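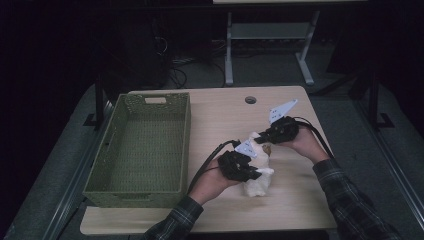 A soft white item on the table, a hand-held gripper in each hand, basket to the left.

Are machines ready for the laundry table yet?
Posted by tumblefeed, 9 Sep 2021
7 min read

I run the finishing side of a small laundry in Hornville. We do linens and work clothes for a few hotels, a clinic, and a couple of machine shops. The washing and drying are mostly taken care of by equipment. The flatwork ironer does sheets well. What eats the hours is everything after the dryer that isn't a sheet: picking one piece out of a pile, finding a corner, checking it, folding it, putting it in the right basket.

In August we counted the odd pieces by hand for the first time. That means socks, robes, bibs, shop towels, mop heads, kids' things from the clinic playroom. It came to 3,353 pieces, and 1,451 of them had to be handled twice because of a stain or a missed tag. My boss now wants to know if a robot can do any of that. I have read the sales sheets and I don't learn much from them. What I want from people here is what you have seen work in person, in a shop or at home, with soft goods. Dishes and floors are welcome too if you have something to say about them.

Re: Are machines ready for the laundry table yet?
flatbelt_ed

Short answer for a shop your size is no. The machines that work with cloth work with one kind of cloth. Your ironer is a good example. A towel folder is another. You feed it the same size towel all day and it folds the same size towel all day. Put a bib in it and you are clearing a jam.

We had a Brilent folder at my last place. Good machine. It still needed a person at the front end to find the edge and lay the towel on the belt, so we saved the folding time and kept the feeding time. On paper that looked like half the labor. In the shop it was less, because the feeder also had to do the sorting.

Re: Are machines ready for the laundry table yet?
quietgear

I would go a little further than ed in the other direction. I do cell integration, mostly metal parts, and have spent some time on soft goods. Picking from a pile is no longer the hard part. A camera and a simple two-finger gripper will get something out of a bin most of the time. What you can't count on is that it gets one thing, or that it gets it by a useful place.

With a bracket, once I have hold of it, I know where all of it is. With a towel I only know where my fingers are. Every step after the pick has to deal with that.

For sorting by type, where the piece only needs to be picked up and dropped in the correct basket, I think you could have something useful at your place in a few years. I would not say that about folding.

Re: Are machines ready for the laundry table yet?
mopbucket77

Home user here, so take it for what it is. The robot vacuum does the downstairs every day and I would not give it back. The dishwasher is a robot too if you think about it, it just doesn't walk over and get the plates. Everything I own that works is a box with one job, and I do the loading and unloading. I timed laundry once and the folding and putting away took longer than everything else together.

I don't need it to be fast. If it took all night to fold a basket I would be happy. I'm asleep.

Re: Are machines ready for the laundry table yet?
flatbelt_ed

Slow is fine at home. It is not fine at tumblefeed's place. A person on my line could fold 17 hand towels in the time the demo arm I saw did one, and the demo arm had the towel laid out flat for it before it started. I asked if they would let me throw it down crumpled. They said that was the next phase.

Re: Are machines ready for the laundry table yet?
quietgear

Fair. I have seen those demos too. But starting flat is a choice they made so they could show the fold, and other people are working on the crumpled start. I don't think one bad demo tells you much.

Since the original question was about odd pieces, I'll write down what the job looks like from the machine's side. This is for one soft white piece on a light tabletop, and a person would do it without looking up.

1. Find it. White on pale wood grain is not the worst case. White on a white folding table is much worse, and a lot of laundries have white tables. If you ever do a trial, change the table surface first. It costs very little.

2. Decide where to take hold. A crumpled piece has no obvious corner. Most systems go for the highest point or a ridge. That gets it off the table, and tells you little about what shape it is.

3. Pinch it. Two flat fingers with pads will hold fleecy cloth well. The trouble is how much they hold. Take too little and it slips, take too much and you have several layers in the fingers, and the piece won't open out when you lift. From the outside one pinch looks a lot like another.
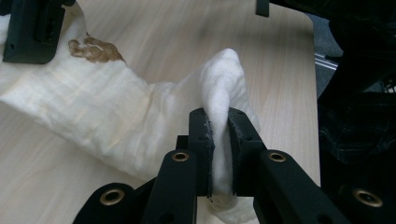

4. Bring in the second hand. With one gripper you can move a piece. With 2 you can hold it down at one place and pull at another, and that is how anything gets spread. It also means the hands have to stay out of each other's way in a small space, and one of them can easily block the view of the other.

5. Inspect it. There is a brown mark on that white cloth. A camera will find a brown mark on white all day long if it is facing up. If it is inside a fold, the machine has to open the fold first, so you are back at step 3.

6. Put it somewhere. An open basket is the easiest target there is. Almost any release over it counts as a success. A neat stack is a different job.

I would call 1 and 6 solved, 5 solved if the cloth is flat, and 2 through 4 not solved for mixed goods.

Re: Are machines ready for the laundry table yet?
tumblefeed

This is more use to me than the sales sheets. Our tables are white, by the way.

On the stain question, we don't need the machine to know what the stain is. We need it to set the piece aside. A person can look at it after that. Would it help if it only checked whatever side was showing, and the person caught the rest?

Re: Are machines ready for the laundry table yet?
steamline_j

It would help a little. I did quality at a uniform plant and my worry would be the people downstream. Once there is a machine that checks for stains, the folder stops checking. You tell them it only sees one side and for a week they remember. Then pieces start coming back from the customer.

I would leave inspection with people until the machine can see both sides. Use it for moving things between baskets if you use it at all.

Re: Are machines ready for the laundry table yet?
quietgear

I don't agree with that. If a one-sided check pulls out even part of those 1,451 pieces before a person touches them, that is hours back. Don't label it as inspection. Call it a presort and keep the same check at the folding table.

Re: Are machines ready for the laundry table yet?
steamline_j

You can call it whatever you want. I am telling you what people do on a line when there is a machine in front of them.

Re: Are machines ready for the laundry table yet?
pinboard_rita

On hand-held grippers, since there was a pair in use at the top of the thread. I tried a set on a pile of washcloths and I recommend it to anyone who thinks this is easy. You have your own eyes, your own arms, and your own brain, and all you have given up is your fingers. I was slow and I dropped things. You don't notice how much you do by feel. I rub a towel between thumb and finger to find out if I have one layer or two, and with a pair of flat jaws that is gone.

But I got better in an afternoon. By the end I could get a washcloth flat with a pinch, a drag and another pinch. So the jaws can do the job, slowly. The rest of it is knowing what to do with them.

Re: Are machines ready for the laundry table yet?
flatbelt_ed

That matches what the older hands say about working in thick gloves. You can do it but you won't like the rate.

For tumblefeed, my practical advice. Price a small-piece folder for your shop towels alone. They are all one size and I would bet they are a good share of that 3,353. Ekström makes one and so does Brilent. Get the Ekström people to run your towels, not theirs, and stand there with a watch. Leave the socks and bibs with your crew.

Re: Are machines ready for the laundry table yet?
mopbucket77

Is there anything in the Orkuvgate kit for home use? I saw it mentioned in another thread as an arm you could mount by the dryer.

Re: Are machines ready for the laundry table yet?
quietgear

It's an arm and a mount. There is no laundry software in it. You would be writing that yourself, and if you could write it you would have a company by now. For a home, wait.

Re: Are machines ready for the laundry table yet?
tumblefeed

Thanks, all. I went back through the count sheets and shop towels are more than a third, so ed was close. I'm going to ask for a folder trial on those and tell my boss the rest stays manual for now. I'm also going to cover one of the white tables with something darker, mainly because two of the crew said they would like it for lint.

If the trial happens I'll post the times in this thread. If anyone has run a small-piece folder on towels with a lot of wear at the edges, let me know how often it jammed.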